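Pondside社区活动室新到一批彩色积木，桌面活动改到周日下午

本站消息（2019-01-27）Pondside社区活动室的积木桌，从本周开始重新开放。这张桌子去年七月停用，当时旧的桌面已经变形，积木也少了很多，孩子们经常为了一块红色的圆柱吵架。现在桌子换了新的板，积木也换了新的一批，登记过的家庭可以带孩子来玩。

负责活动室的范红梅（Hongmei Fan）介绍，新的积木是向Golob木工坊订的，一共80块，颜色有红、黄、绿等几种，形状有五角星、圆柱、六角柱和心形等。她说，选形状的时候大家讨论了比较长的时间。有的家长希望多买长方形的，这样可以盖房子；有的家长觉得家里长方形的积木已经够多了，到活动室来应该玩一些不一样的。最后的决定是少买长方形，多买星形和心形。

“星形的积木不好叠，可是孩子喜欢。”范红梅说，“我们试了几天，年纪小的孩子第一个拿的常常是星星，然后才是别的。”

桌面的板是浅色的木板，由三条拼在一起，木纹看得很清楚。板下面是一张蓝色的洞洞板桌子，桌子是活动室原来就有的，这次没有换。板比桌子小一圈，四边都留出一点蓝色的地方。订板的时候，原来的计划是把整张桌子盖满，后来傅玉芳（Yufang Fu）提出意见，说洞洞板上的圆孔还可以插小旗子和写名字的牌子，全部盖住有点可惜，所以尺寸改小了。

傅玉芳每周在活动室带两次桌面游戏。她现在用得最多的一个游戏叫“搬家”：先把积木按颜色分成几堆，每一堆是一个“家”，然后抽卡片，卡片上写什么颜色和什么形状，就把那一块推到另一个家里去。规则里有一条，积木只能推，不能拿起来。她解释，推的时候孩子要看前面有没有别的积木，要想从哪一边推，这个比直接拿起来难一些，四岁的孩子一般要练习几次。

玩这个游戏，木板上的两条拼缝也有用处。傅玉芳把缝当作“马路”，积木过马路以前要停一下，说出自己的颜色。有一个孩子给规则加了内容，他认为心形的积木走得比较慢，过马路要停两下。这条规则现在也写进卡片里了。

家长董国庆（Guoqing Dong）上星期带女儿参加了试玩。他说女儿三岁半，分颜色没有问题，分形状的时候会把六角柱叫做“圆的”。他本来想纠正，后来看到她自己把六角柱和圆柱放在一起比较，摸了一会儿边，就没有说话。他对活动室有一个建议：下午四点以后窗户这边的光线不太够，黄色和木板的颜色比较接近，小孩子有时候看不清楚，希望能加一盏灯。范红梅回答，灯已经在申请，大概要等到春节以后。

另外一位家长Amos Baptiste住在Sastberg楼，他关心的是积木的表面。他的儿子皮肤容易过敏，以前碰过一些油漆味道很重的玩具，手上起了红点。活动室请他把几块积木先带回家试用，他使用以后没有发现问题，也没有闻到味道。他说有的积木表面有细细的纹路，手出汗的时候也不容易滑。不过他提醒，纹路里面可能会积灰，清洁的时候要用软刷子，只用布擦是不够的。

这个意见活动室已经接受。从本周起，积木每次用完以后用软刷子刷一遍，再用拧干的布擦，放在架子上晾干，第二天早上收进盒子。盒子由Arkar文具店赠送，按颜色分开，盖子上贴了同样颜色的圆点。木板不能用很湿的布擦，也不要把杯子放在上面。上一块桌面变形，主要原因就是有人长期在上面放水杯和湿的画笔。

Golob木工坊的师傅Zdislava Pešek上个月来安装过木板。她告诉活动室的工作人员，冬天有暖气，房间比较干，拼缝可能会变宽一点，这是正常的情况，不需要用胶去补。如果缝里可以放进一张银行卡，再打电话给她。她还建议每年把板转一个方向，这样靠窗的一边不会一直晒太阳。

关于时间和人数，活动室的安排如下。

开放时间：星期二和星期四上午，星期日下午两点到五点。以前的星期六下午取消，那个时间房间要给合唱队使用。

每场人数：最多10个孩子，每个孩子要有一位大人陪同。一场30分钟，中间休息的时候请大人一起帮助收积木。

适合年龄：三岁到七岁。三岁以下的孩子也可以进来，但是请坐在地垫那一边，用大块的软积木。

费用：社区居民免费。不是本社区的家庭，每次交20元，可以在门口的服务台付。

报名：在服务台登记，或者打活动室的电话。当天有空位的话，也可以直接进来，不过周日下午的人比较多，最好提前登记。

活动室还请大家注意两件事。第一，请不要把家里的积木带来混在一起，前一批积木就是这样慢慢分不清楚的，最后有的家庭拿错了，有的家庭找不到自己的。第二，如果发现积木有裂口或者毛刺，请马上交给工作人员，不要放回盒子。

本站记者问到以后会不会增加新的积木，范红梅说暂时没有计划，要先看这一批使用的情况。有几位家长提出想要更多蓝色的，她觉得蓝色和桌子的颜色太像，掉在桌边不容易找。傅玉芳倒是希望有几块白色的，可以让孩子自己画。这件事她们准备在下一次家长会上再讨论，家长会的时间会贴在门口的通知栏。

想帮忙做游戏卡片的家长，可以星期四上午来找傅玉芳。卡片用的厚纸已经买好，还缺会画画的人，特别是能把五角星画得整齐的人。剪刀和彩笔活动室都有，不用自己带。

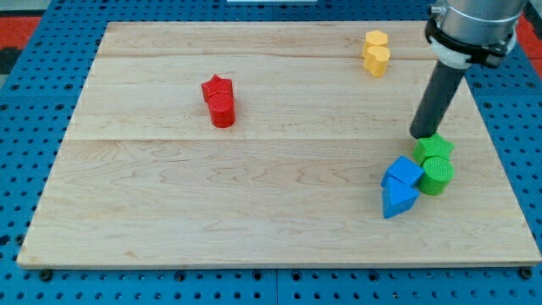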